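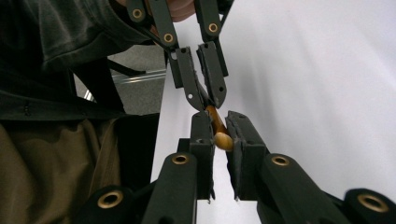

February, 9:40 a.m.

Second round of the brush soap, Zisach base. Dissolved 78 g in distilled water at 50 C and stirred 20 min. Cloudy at first, cleared when the heat came off. pH strips read a bit high, so I added citric acid in small pinches and wrote the weights on the jar lid.

Mekdes thinks the Raseo fragrance is what makes it go stringy. Left it out of batch 6 to check.
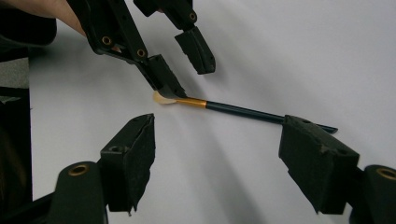

Brush with cream bristles and a teal handle.

Rinse test still to do. Rocío wants tap water and distilled side by side, same volume, same temperature. Use the foundation from the Maruyama order for the stain, nearly out of the other one. Don't use the hot plate by the sink, it overshoots.

Ask about more pH strips.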